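Plamon シミュレーション台所操作データセット データカード

概要

Plamonは、家庭の台所を模したシミュレーション環境において、単腕ロボットによる操作の実演例を収集したデータセットである。模倣学習による方策の訓練および評価を目的とし、Fotstead研究所の操作学習グループが整備した。本書は第2版に対応する。

収録内容

実演は434の場面構成にわたり、総数は3000件に近い。各実演は、画像列、関節角度、手先の位置姿勢、グリッパの開閉指令、および日本語と英語の作業指示文からなる。画像と関節角度の記録周期は15 Hzに統一した。

対象とする作業は、棚の食器を調理台に下ろす作業、マグをコーヒーメーカーの受け皿に置く作業、食器を棚へ戻す作業、ならびに扉と引き出しの開閉である。一つの実演には一つの作業のみを収めており、複数の作業を連続して行う例は含まない。

収集方法

実演はすべて遠隔操作により作成した。操作者は訓練課程を修了した者に限り、Riku WadaとKirsten Sawatzkyが操作手順の策定と指導を担当した。場面の生成にはグループ内で開発したツールFirkasixを用い、食器の種類と配置、壁面タイルの色、扉の材質、照明条件を場面ごとに変化させている。

操作者は、開始時に腕を所定の姿勢に置き、指示文を確認したのちに操作を始める。物体を落下させた場合、または指示と異なる物体を把持した場合は、その時点で記録を終了し、失敗例として区分する。失敗例は削除せず、failureの区分で別の格納先に収めた。

品質管理

収集後の全実演について、作業完了の自動判定を行った。判定が確定しなかったものはThérèse DesprésおよびTyson Gauthierが個別に再生し、区分を決定した。両名の判断が一致しなかった実演は、訓練用の分割から除外している。

分割

訓練用、検証用、試験用の三つに分割した。分割は場面構成を単位とし、同一の構成が複数の分割にまたがることはない。試験用の分割には、訓練用に現れない食器の形状を含めた。

既知の制約

液体の挙動は再現していない。コーヒーメーカーに関する作業は容器の配置までを扱い、抽出の動作は対象外とする。また、接触時の摩擦係数は物体ごとに固定しており、実機の把持で生じる滑りとは差が認められる。実機へ適用する場合は、実環境で取得した例による追加学習を推奨する。

奥行き画像は第1版では欠損を含んでいたため、第2版で全件を再生成した。第1版の奥行き画像を用いた結果と本版の結果を直接比較することは適切でない。

利用条件

研究および教育目的の利用を認める。再配布にあたっては本書を添付し、加工を施した場合はその内容を明記すること。商用利用については、管理責任者Cosimo Negriに事前に照会されたい。

更新

次回の更新は4月を予定している。更新では、協力機関Melnykが作成した両腕操作の実演を、独立した部分集合として追加する。不具合の報告は、場面番号と実演番号を添えて課題管理ページに登録すること。 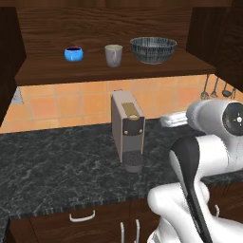 失敗例を訓練に用いてもよいか。

用途による。模倣学習の教師例としての使用は推奨しないが、成否判定器の訓練や報酬モデルの学習には利用できる。その場合も、分割は成功例と同じ場面構成の単位に従うこと。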